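Notebook, two-arm bench, March
Open day, entry written up the same evening

Doors were meant to open at 10 but Wuyts had people in the corridor by 9:40, so I cut the warm-up short. Joint homing done on both arms, no faults. Gripper zero done on both. I skipped the long repeatability run and used the offsets from the day before. That was fine for a demo, but don't use any of today's logs for calibration.

Plan as agreed with Jolien Baert: short talk at the whiteboard, then a pick and a handover at the bench, then questions. Groups come in through the side door and leave by the corridor. We had written down 20 minutes per group. The first one took 35 and after that the talk got shorter each time.

Four groups in total. Sign-in sheet at the desk has 84 names. I think a few people went through twice, and one family left before the bench part.

Setup notes. Both arms on the front rail, usual spacing, speed limited to the demo profile. Teleop was off for the first two groups and on for the last two. Control PC on the left, second monitor turned toward the visitors so they could see the wrist views. Jorard, the school group, asked to see the raw joint values as well, so I left that window open for the rest of the day.
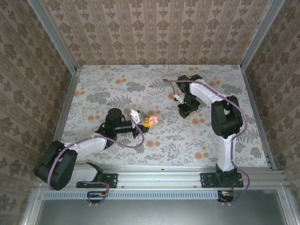
The handover is still the weak part of the routine. My script has the left arm pick, lift and wait, and the right arm come across and take the object over. It needs the left arm to hold at a height the right one can reach without its elbow going near the limit, and the waypoint I saved last month is a bit low for that. With the pink piece in the left fingers and the right gripper still empty and pointing down, there is a decision to make about who moves next, and the script makes it on a timer. It should wait for a position check. I changed the wait from 3 seconds to 4 between the second and third groups. It looked better from the visitor side, but that is a patch. Real fix goes on the list.

Second issue was the purple cable on the right arm. At full reach the loop by the wrist gets pulled tighter than I like. It did not catch on anything today. I want the slack moved back toward the elbow before we run anything at normal speed.

Questions from visitors that I want to keep, since we will get them again:

Can it see the object or does it know where it is? Both, depending on the mode. I said that the scripted pick goes to a saved position and the teleop one depends on the person looking at the screen. Most people were surprised by the first half of that answer. We should say it in the talk up front.

Why the flowery tabletop and the wallpaper? Asked in every group. Jolien's answer was the best one: people's houses have patterns in them, and a vision model that has only seen plain gray tables does badly on anything else. She then asked them to describe their own kitchen table, and that worked well with the younger ones.

What happens if you put your hand in? Showed the stop button and pressed it. Recovery took longer than I wanted, a bit over a minute, with the group standing there. Write a one-click recovery for the demo profile.

How strong is the grip? Did not have a good number. Someone from Kedico wanted newtons and I could only give the current limit. Measure it.

Is it faster than a person? No. I said so.

Teleop part. Let visitors try the leader arms for a minute each. Children were quicker to get it than adults, mostly because the adults kept looking at the arms when they should have been looking at the screen. The man from Temavbridge had used something similar and asked about delay between the leader and the follower. I told him we log it but have never made a plot. He left an email address, it is on the yellow pad by the kettle. 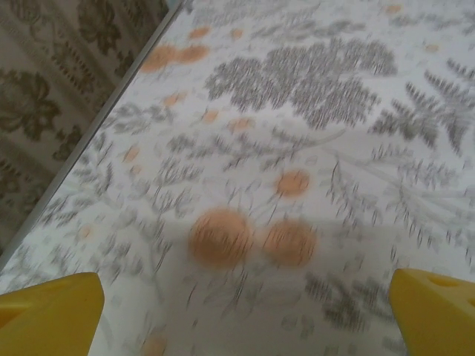
Several of the adults also said the picture on the monitor made them a little seasick during quick moves. Fair point. For next time I would show the fixed camera large and the wrist views small, and lower the speed cap a bit more for guests. Exposure on the wrist cameras is still on auto, so that should be looked at too. I would like to try a fixed short exposure with the bench lights up full and compare.

We printed 200 handouts and have more than half left. They are in the bottom drawer. The diagram on the back has the old joint numbering, so correct that before anyone prints more.

Shut down at 16:15. Both arms parked, power off at the strip, stop button left pressed in. Wuyts took the signs down.

To do:
Replace timer with position check in handover script
Raise left arm handover waypoint
Reroute cable slack, right arm
One-click recovery, demo profile
Grip force measurement, three or more object sizes
Plot leader to follower delay and send it to Temavbridge
Fixed exposure test on wrist cameras
Fix joint numbers on handout

Jolien has the sign-in sheet and will type it up. I have the logs, in the demo folder on the bench PC, not copied to the server yet.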